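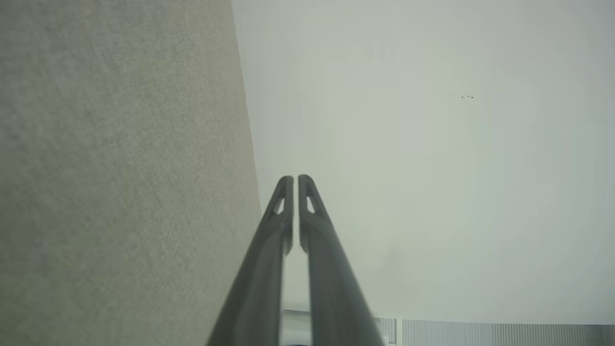 Gripper fingers in dark gray, close together at the tips.

Okia to release second album "Makokha" on Flomby Records this October

4 July 2019

Flomby Records is very happy to announce that Okia, the four-piece we have been pestering for new songs ever since their first record sold out, will release their second album, "Makokha," this October on vinyl and digital. We have been living with the rough mixes for most of the spring, playing them in the office, in the van and (on one long evening) over the speakers of a very patient pizza place, and we are thrilled to finally be able to share the news.

Fans of the debut will recognize the things they loved: the chiming guitars, the bass pushed right up front, and the two voices that always seem to be finishing each other's lines. What has changed is the patience. Okia used to write songs that were over before you had your coat off, and there are still a couple of those here, but the band has also learned to let a chorus come around a third and even a fourth time, with a borrowed electric organ swelling underneath. The closing song is the longest thing they have ever recorded, and we would not trim a second of it.

The album was made at Fonamness, a small studio the band has wanted to use for years, with everyone playing in the same room and very few overdubs. The band tells us the organ had one key that stuck whenever the heating came on, and if you listen closely to the second verse of the title track you can hear them working their way around it.

"We wanted it to sound like the four of us on a good night, with the windows open," the band says. "Some of these songs started as slow ones and got faster, and some went the other way. We are proud of it, and we can't wait to play it loud for people."

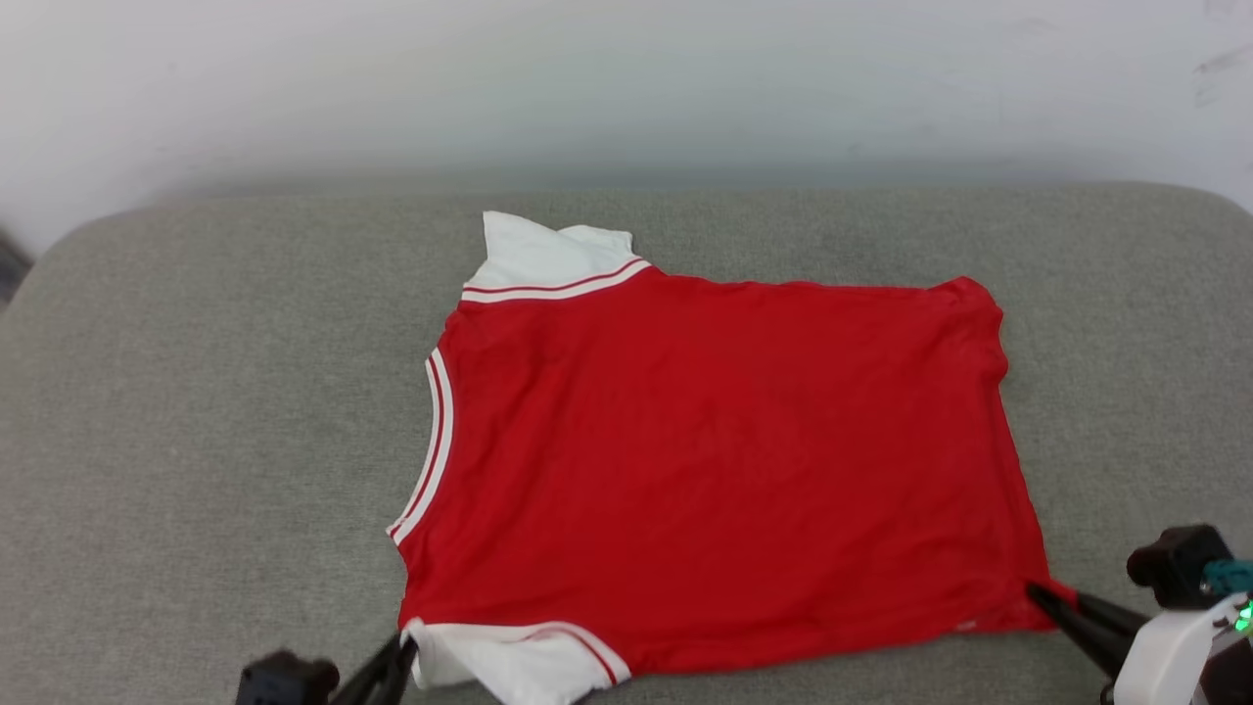
Formats and pre-orders

The first vinyl pressing is limited to 800 copies, 400 on black and 400 on clear, all with a lyric booklet and a download code. Anyone who pre-orders directly from Flomby will also receive a bonus 7-inch with two songs from the same sessions that will not appear on the album. Pre-orders are open now through the Flomby web store, and your local record shop will be able to order the standard edition too, so please do ask them!

Release show

Okia will celebrate with a release show in the live room at Fonamness. There is space for just 70 people, and tickets go first to everyone on the Flomby mailing list. A longer run of dates will follow, and we will send those out as soon as the venues are confirmed.

Press and radio

Advance downloads, promo photos and a small number of test pressings are available for review. Interview requests are warmly welcomed and can be sent to the Flomby press desk through the contact page on our site.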